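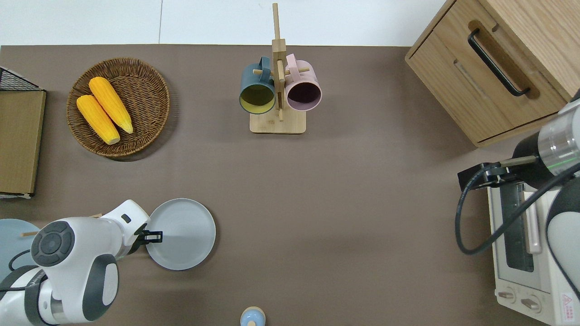

Corn in the basket, mugs on the rack. July on a table.

I have now been to the Jerndale pottery open day twice, which is one more time than I have been to my own dentist this year. The first visit I came home with a butter dish. We don't use butter dishes. This time I went with a list, a budget, and a friend whose only job was to say "where would you put it" in a flat voice every few minutes.

Jerndale is not on the way to anything. You leave the highway at the feed store, follow a road that gets narrower each time you start to trust it, and park in a field. A hand-painted sign said the pottery was 600 feet ahead. I would like to know whose feet. We got there a little after 9 in the morning, thinking we were early, and joined a line that went past the restrooms.

The works belongs to a company called Braner, which has been making plates, mugs and bowls in the same brick building since before it had a decent roof. Most of the year the place is shut to visitors. Once every summer they open the doors, lay down yellow tape where you may walk, and let the public look at people doing their jobs. I have never understood why this is so enjoyable. If a busload of strangers came to watch me answer email I would hide in the supply closet.

The tour starts in the clay room, a cold, gray space with the smell of a basement after rain. Clay comes in as powder and leaves as something like a very large stick of fudge. There is a machine that squeezes the air out of it, and it makes a noise I can only compare to my uncle getting out of a recliner. Our guide told us the air has to go or the pot can crack in firing. A small boy asked if they ever explode. The guide said sometimes, and the whole group perked up for the first time.

Next is the forming shop. Plates are pressed. Mugs are cast in plaster molds, and the handles are made separately and stuck on by hand with liquid clay. The woman doing handles when we came through didn't look up once. She had a rhythm going, dab, press, wipe, next, and I believe you could have led a horse past her. I watched for so long that my group left without me and I had to finish the room with some retired people from the next tour, who had brought sandwiches.

Then the glaze room, where all colors are lies. What goes on as chalky pink comes out navy. What goes on as mud comes out as a soft green that costs extra. They keep test tiles on the wall, each one with a number, and the guide let slip that tile 3314 is the one everybody asks for and the one they can't make anymore, on account of a mineral supplier closing. Naturally it was the best color on the wall. I thought about it the whole way home.

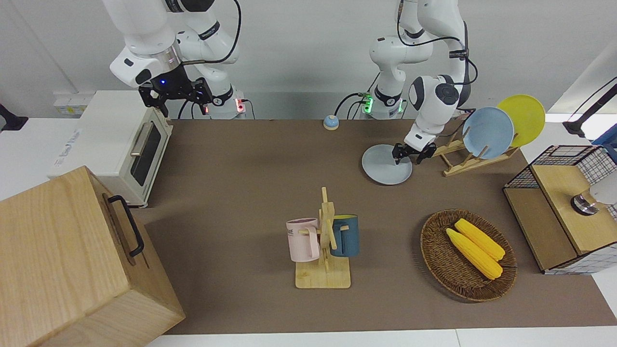
Can you buy seconds at the Jerndale open day?
Seconds are sold in the long shed behind the kiln house, and they cost half of the shop price. Bring cash, check the rims with a finger, and get there before lunch.

The shed deserves its own paragraph, and possibly its own police force. Shoppers who had been saying "after you" at the clay room door all morning turned into something else in there. I saw two grown adults each holding one end of the same casserole, smiling. The flaws are mostly small things, a pinhole or a drip, or a foot that isn't quite level. I bought 2 bowls with a slight lean and have decided they lean toward each other.

My friend, who was supposed to be the sensible one, came out with 11 saucers and no cups. I asked where she would put them. She said that was a hurtful question.

Lunch was in the yard. A food truck named Fawzy was doing flatbreads with lamb and pickled onions, and the line for it was longer than the line for the pottery, which tells you something about pottery or something about onions. The flatbread was excellent and impossible to eat standing up. There were nine chairs for the entire county. I ate mine leaning on a pallet of fire brick next to a man doing the same thing, and we nodded to each other like old sailors.

In the afternoon you could pay extra to have a go on the wheel. This takes place in a tent, under the eye of a patient instructor who must have signed something. You get a lump of clay, an apron that has seen things, and ten minutes. I made a bowl. Then I made a wider bowl, without meaning to, and then a plate, and after that it was mostly on my shirt. My friend made a neat little cup on her first try and has brought it up four times since.
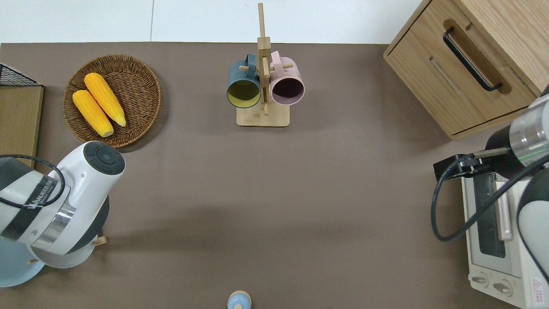 They will fire your wheel piece and mail it to you if you fill in a card. I filled in the card out of pride and wrote "ashtray" under description, though no one in my house smokes.

The last stop is the kiln house, and if you are short on time I'd go straight there and skip the film. The big kiln is named Stanus, after the company that built it, and the staff talk about it the way people talk about a difficult relative with money. Stanus doesn't like damp weather. Stanus was in a mood all spring. It was cooling while we were there, with the door bricked up and a chalk note on it saying DO NOT, and nothing after that. I liked the note more than the film.

A few practical things. The parking is free but the field is a field, so wear shoes you have no feelings about. The upper floor is stairs only. Strollers can get through the clay room and the glaze room but have to wait outside for the shed, for everyone's safety. The restrooms are clean in the morning and a memory by 3. Coffee is served in Braner mugs on a deposit, and the deposit is less than the mug costs in the shop, a detail that at least one person in our party had worked out by her second cup. She gave it back. I watched her do it, and it took a while.

The butter dish, by the way, now holds batteries.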